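Measuring Valley Fog: A Conversation with Babak Hashemi

The Urncombe Basin Weather Office has begun its second winter of fog observations along the Oyelaran Valley. The program is led by Babak Hashemi, senior forecaster, who joined the office after several years of work in airport weather services. He spoke with the newsletter in December about the station network, the accuracy of morning forecasts and the changes planned for the coming season.

Mr. Hashemi began with the question the office receives most often from residents: why the valley floor can stay hidden until noon while the ridge road has clear skies.

"Cold air drains down the slopes overnight and collects along the river," he said. "If the air near the ground is moist enough and the wind stays light, fog forms in that cold pool. A layer of warmer air sits on top and acts as a lid. In summer the sun removes it quickly. In winter the sun is too low and too weak to do the job before midday."

The depth of that cold layer is the most important number in the forecast, and until last year it was also the least certain. The office relied on a single station at Urncombe, at an elevation of 273 feet, and on reports from drivers.

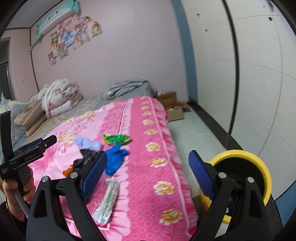 "We knew that fog was present at the station, and we knew very little else," Mr. Hashemi said. "A layer 200 feet deep may clear by ten in the morning. A layer 573 feet deep may last all day. From one instrument on the valley floor, the two look the same."

The office now operates 12 stations placed in a line from the river to the pass at Skorkero. Each records temperature, humidity and wind, and the lower sites also carry visibility sensors. When the upper stations report warm, dry air and the lower ones report saturation, forecasters can estimate the top of the fog to within one station of its true height.

Mr. Hashemi was careful to describe the limits of the method. The slope stations measure air close to the hillside, which may differ from the air over the middle of the valley. Frost on the sensors has also caused gaps in the record, most of them between four and seven in the morning.

"Those are the hours when we need the data most," he said. "We have changed the shields at the three worst sites, and I expect fewer gaps. I would not promise none."

Asked whether forecasts had improved, he said that the office had become better at predicting when fog would clear but had made less progress in predicting when it would form. "Formation depends on very small differences – half a degree, a slight breeze, a thin cloud passing over at the wrong time," he said. "The models do not handle those well, and neither do we." 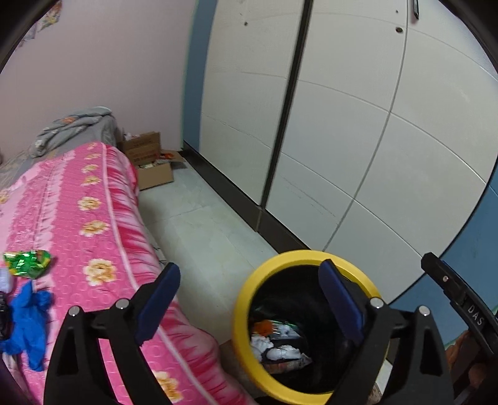

Plans for the Coming Season

The office intends to add one station on the Florkico side of the valley, where fog often arrives later and remains longer. A site has been selected and approval from the county is pending. Mr. Hashemi said that school bus operators in the area had asked for a separate clearing time, and that the office would issue one once a full month of readings was available.

Morning fog statements will continue to be posted at 5:30 a.m. and updated at eight when conditions require.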